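Week 5 - Where do the examples come from?

The Vurnach notes say 30 demonstrations per task is plenty. Plenty for what? Their test desk was their training desk.
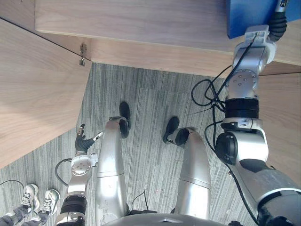 Ask the same of any success rate you read this term. Who picked the episodes, and how many were thrown out? Kröger drops failed tries before counting - convenient.

For lab: log all 24 attempts, bad ones too. Bring 2 you would have been tempted to delete.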